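3 果形、分级与购买选择

3.1 果形的描述方法

黄瓜的果形在生产记录里通常只写成几个词:长、短、直、弯、匀称、大肚、尖嘴、蜂腰。不同地方的菜农对这些词的用法有出入。在Ledesma产区,“大肚”指果实中段明显粗于两端,多数农户认为轻度大肚不影响出售;而在收购一侧,同一个词往往意味着降级。前期走访时我们曾直接沿用农户的说法做记录,整理时发现同一批果在两份记录里归入了不同的类别,因此从第二个种植季起改用一套统一的描述项。

统一后的描述项包括果长、中部横径、果柄端横径、果顶端横径、弯曲度和表面状况。果长沿果实外弧量取,不含果柄。中部横径取最粗处,若最粗处偏离中点,另记偏离方向。果顶端横径在距果顶两厘米处量取,这一位置是为了避开花蒂残留造成的误差。弯曲度以两端连线到内弧最远点的距离与连线长度之比表示,比值越大,果越弯。表面状况只记刺瘤的疏密、棱的明显程度和有无擦伤,不评价颜色。

颜色未列入果形描述,但在讨论分级时无法完全避开。同一条果上颜色深浅往往不一致,贴地一侧偏浅,受光一侧偏深。收购员在看果形时会同时看颜色,两种判断很难分开。Yupanqui在访谈中注意到,有几位收购员说某条果“不直”,追问之后才说明是颜色一头深一头浅,看上去显得歪。这类回答在整理时单独标出,没有计入弯曲类。

为了让受访者在同样的条件下谈果形,访谈时除实物外还使用了果形图。实物的好处是可以拿在手里,缺点是一天之内就会变软,前后两天的受访者看到的已经不是同样的果。果形图没有这个问题,但也缺少重量和手感。两种材料各有用处,本节在引用受访者意见时,凡是针对图作出的,都在文中注明。

3.2 样本与场地

田间样本取自Ledesma产区的设施大棚和露地两类地块。参试品种有两个:Gikolex为长果型,果面刺瘤较疏,果顶收尖较缓;Cirberg果形较短,果皮较厚,棱较明显。两个品种在当地都有多年种植,农户对其长势和采收习惯比较熟悉,不需要另行培训。

两个品种在同一批地块内相邻种植,水肥管理按农户原有做法进行,研究人员不作干预。这样安排的结果是地块之间差异较大,有的地块滴灌,有的沟灌;有的农户每天采收,有的隔一天采收一次。我们认为这些差异本身就是收购环节所面对的实际情况,若全部统一管理,所得结果反而难以对应到分级台上的果。

全部田间样本共1,885条,均在采收当天上午测量。测量由固定的两人完成,一人量取,一人记录,中途不交换。起初曾尝试让农户自行测量后上报,试行了一周后放弃,原因是卷尺的起点各家不一,有人从果柄基部量起,有人从果肩量起,事后无法校正。

分级数据来自Clastum分拣场。该场接收产区内大部分棚产黄瓜,分级由人工完成,分为一级、二级和加工用三档。分级标准写在墙上的一张表里,内容只有长度范围和“外观良好”一类的文字,实际操作主要靠分拣员的经验。我们在征得场方同意后,对样本果作了不显眼的标记,让其随正常批次上台,再从三个出口回收核对。分拣员知道有研究在进行,但不知道哪些果是样本。

购买一侧的资料来自访谈,共访问200户家庭,全部在两个农贸市场和一家社区菜店内进行。受访者为当时正在买菜的人,不限是否购买黄瓜。访谈由Lozano负责设计,正式使用前修改过两次。第一稿问题过多,受访者提着菜站不住,答到后半段多用“都行”应付。修改后问题压缩到一页纸,顺序也作了调整,把需要看实物的问题放在前面。

3.3 果形在采收期内的变化

在同一株上,果形随采收期推移有明显变化。早期果多偏短,果形匀称;中期果最长,弯曲度也最低;后期大肚果和尖嘴果增多,同一株上相邻两条果的形状可能差别很大。两个品种都有这一趋势,Gikolex更为明显。

弯曲的成因比较复杂。架材和叶柄的阻挡是最直观的一类,果实在生长中碰到障碍便偏向一侧,离开障碍后往往不再回直。第二类与授粉有关,单性结实的品种本不应受此影响,但棚口附近有昆虫进入时,部分果实仍会形成种子,种子集中的一侧膨大较快,果实随之弯曲。第三类与水分有关,中午失水、傍晚灌水的地块,弯果比例偏高。三类成因在田间常常同时存在,我们在记录中只标出能够直接看到的阻挡,其余不作归因。

尖嘴果,即果顶一端急剧变细的果,主要出现在后期和长势衰弱的植株上。农户一般将其归结为“没劲了”,处理办法是追肥或提前拉秧。需要区分的是,长果型品种的果顶本来就有一定程度的收细,中部粗、下端缓缓收圆的果属于正常果形。分拣员中也有人把这种正常的收细误判为尖嘴,尤其是在果条较长、收细的一段也相应较长的时候。

果形图在说明这一点时较为方便。图3是一幅计算机渲染图,绿色长果近于直立,中部最宽,向下逐渐收细,下端圆钝,表面光滑,没有画出刺瘤。图上的果身中下部有一块较亮的浅绿,两侧边缘转为较深的橄榄绿。受访者看到这种明暗时,有人理解为果皮颜色不匀,也有人理解为反光。两种理解对果形判断的影响不大,但在问到“新鲜不新鲜”时,前一种理解的人评价偏低。

大肚果的情况与尖嘴果不同。当地露地黄瓜过去以大肚为常态,年纪较大的受访者并不认为这是缺陷,有人还认为中段粗的果水分足,适合切片凉拌。年纪较轻的受访者多以超市包装果为参照,觉得上下一般粗才算标准。这一差别在三处访谈地点都存在,在社区菜店最明显,与该店顾客的构成有关。

3.4 分拣员的判断

Clastum分拣场的分拣台为一条缓慢移动的皮带,分拣员站在两侧,把二级果和加工用果从皮带上拣出,余下的果直接进入一级箱。这种做法意味着一级果是“没有被拣出来”的果,分拣员并不逐条确认它是否符合一级标准。当皮带上的果较密时,下层的果不容易看到,漏拣随之增多。

从回收的样本看,果长对分级的影响最稳定。过短和过长的果几乎都被拣出,不同分拣员之间的差别很小。弯曲度的影响次之,弯得明显的果大多被拣出,轻微弯曲的果则取决于它在皮带上的朝向。一条弯果若弯面朝上,从侧面看仍是直的,只有滚动之后才会露出弧度。横径的影响最不稳定,大肚果在上午多进入一级,在下午多进入二级。我们起初以为是测量问题,核对后排除了这种可能。分拣员的解释是上午货少,挑得松,下午有了比较,挑得紧。

重量在墙上的分级表里没有列出,实际上却在起作用。分拣员拿起一条果时会顺手掂一下,偏轻的放下去,偏重的也放下去。按照他们的说法,不足200克的果装箱后显得稀,超过约400克的果多半已经老了。这两个数值在分拣场内部流传较广,来源已不可考,几位年资较长的分拣员说刚来时就是这样教的。对长果型品种来说,重量与果长高度相关,单独考虑重量的意义有限;对Cirberg这样的短果品种,重量更多反映果的粗细和老嫩,作为判断依据有一定道理。

分拣员之间的一致程度可以从重复上台的样本中得到。我们把一部分果在同一天内先后送上两次分拣台,两次的结果多数相同,不同的果主要集中在一级和二级之间。二级和加工用之间几乎没有反复。由此可见,分级的含糊之处在上端,而价格差别最大的也正是上端。农户对分级的不满大多与此有关。他们能够接受一条很弯的果进入加工筐,但对两条看上去一样的果分到不同的箱子里感到难以理解。

有农户提出在采收时自行预分,把认为是一级的果单独装筐。分拣场没有反对,但也没有为预分的果另开通道,结果预分的果仍与其他果一同上台。试过一季的农户大多不再继续,理由是多费工时而价格没有变化。也有两户一直坚持,他们认为预分之后自己对每天的货心里有数,与收购员谈价时比较有底气。

3.5 购买者的选择

购买者挑选黄瓜的方式与分拣员有较大不同。市场上的黄瓜多为散装,顾客逐条拿起来看,先看果顶的花是否还在,再看刺是否扎手,然后才看形状。弯曲在多数受访者那里不是主要考虑。相当一部分人表示,弯的只要便宜一点就买,切开以后没有区别。真正影响选择的是果的粗细是否合适,过粗的果被认为籽多。

烹调用途对选择有影响。准备凉拌的顾客偏好较粗的果,准备蘸酱生吃的偏好细而直的,准备炒的则不太在意。腌制的情况比较特殊,需要长度相近,以便在坛中码放,因此买来腌制的顾客会在摊前挑较长时间,有的摊主对此不太乐意,会把短果另装一袋,整袋出售。

家庭人口也有影响,但方向与我们的预期不完全一致。人口少的家庭并没有明显偏好短果。几位独居的受访者说,长的可以分两顿吃,切口用保鲜膜包上即可;反倒是家里有孩子的受访者更愿意买短果,一人一条,不用切。社区菜店的店主也说,短果在放学时间前后卖得快。

对果形图的反应与对实物的反应大体一致,差别出现在长度上。图上没有参照物时,受访者对长度的估计相差很大,有人认为是短果,也有人认为是很长的露地果。少数受访者看到表面光滑的图后,提出这看着不像黄瓜,像是某种细长的葫芦。这一意见值得重视。当地市场上确有形状接近的瓜类同摊出售,刺和棱是顾客区分它们的主要依据,去掉刺和棱以后,仅凭轮廓并不容易判断种类。后续若继续使用果形图,应当在旁边给出长度标尺,并对表面加以处理。

价格方面,一级果与二级果在批发环节的差价到零售环节有所缩小。摊主进货时按级付钱,卖的时候却常把两级混在一起,由顾客自己挑。挑到后来剩下的都是弯的和粗的,再降价处理。受访的摊主普遍认为这样卖得快,也省去了重新摆放的麻烦。从农户的角度看,他们因弯曲而损失的那部分价格,到了零售环节并没有完全体现为顾客支付的差价。

3.6 采收习惯对果形的影响

采收间隔是农户可以控制的少数因素之一。每天采收的地块,果的长度较为整齐,过粗的果少;隔天采收的地块,过粗的果明显增多,在气温高的时段尤其如此。农户了解这一点,隔天采收主要是出于劳力安排。产区内不少家庭同时种植几种作物,黄瓜采收与其他作物的农活相冲突时,一般是黄瓜让步。

采收时刻的影响较小。清晨采收的果较硬,刺较挺,到分拣场时外观较好,但果形本身没有变化。傍晚采收的果在筐中过夜,果顶容易擦伤。有农户在筐底铺旧报纸或菜叶,对减轻擦伤有一些作用,对分级结果的影响在我们的样本中看不出来。

整枝和疏果的影响较大。及时摘除畸形幼果的地块,后期尖嘴果较少。疏果的时机宜早,等到果已有手指长再摘,养分已经消耗,意义不大。Yupanqui跟随其中一户记录了从三月开始的全部整枝操作,发现该户并没有固定的疏果日期,都是在绑蔓时顺手完成,看到歪的就掐掉。这种做法在记录上不容易量化,但从结果看,该户的一级果比例在整个采收期内都比较平稳。

吊蔓方式也与弯曲有关。使用细绳吊蔓的地块,果实悬空,受阻挡较少;使用竹架的地块,果实容易夹在竹竿与茎之间。改用细绳需要在棚顶拉铁丝,一次性投入较高,露地则很难采用。部分农户采取折中的办法,在竹架外侧引蔓,让果垂在外面,采收时也比较容易看到。

3.7 几点讨论

首先,分级标准中的“外观良好”需要有更具体的说明。本研究中的两类争议,即长果收细被误判为尖嘴、大肚果在上下午分级不一,都与标准过于笼统有关。对长果型品种和短果型品种使用同一套文字,也增加了判断的难度。若能为每个品种各准备一组实物或图样,悬挂在分拣台旁,分拣员在拿不准的时候可以有所参照。图样的制作应当以当季果为准,早期果和后期果的形状不同,一套图用到底并不合适。

其次,弯曲在分级中的权重与购买者的实际态度有距离。弯果装箱占地方、运输中容易折断,这些理由是成立的,收购方据此压价也有依据。但在本地销售、当日到摊的情况下,运输距离很短,这些理由的分量就要轻一些。分拣场曾考虑为本地市场单设一档,允许轻度弯曲的果按接近一级的价格收购,因为需要增加一个出口和一名分拣员,一直没有实行。

再次,样本的代表性有一定限制。两个品种都适应当地条件,结论能否推及其他品种尚不清楚。访谈地点集中在镇上,村里自种自吃的家庭没有覆盖到,他们对果形的看法很可能更宽。访谈多在上午进行,下班后买菜的人偏少,这部分人挑选时间短,对果形的要求或许更接近超市顾客。

测量方法上也有可以改进的地方。弯曲度的计算只考虑了一个平面内的弯曲,少数果实呈扭转状,用这一比值表示会偏低。横径用卡尺量取时,刺瘤的高低会带来误差,Gikolex较小,Cirberg较大。若以后改用轮廓提取的办法,需要先确定果柄端和果顶端的起止位置,否则同样会遇到农户自测时的起点问题。

图3 长果形示意(计算机渲染)

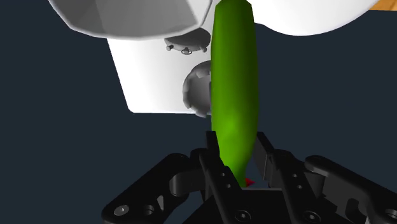 关于起止位置,我们倾向于沿用本研究的做法,即果柄一端从果肩与果柄的交界处算起,果顶一端算到花蒂基部。这一规定对花蒂已经脱落的果同样适用。对于果肩下陷的果,交界处不易辨认,测量人员应先约定以哪一侧为准,并在记录表的备注栏中写明。Lozano整理的记录表已按这一要求增加了备注栏,原有各栏的顺序没有改动,前一个种植季的数据可以直接并入。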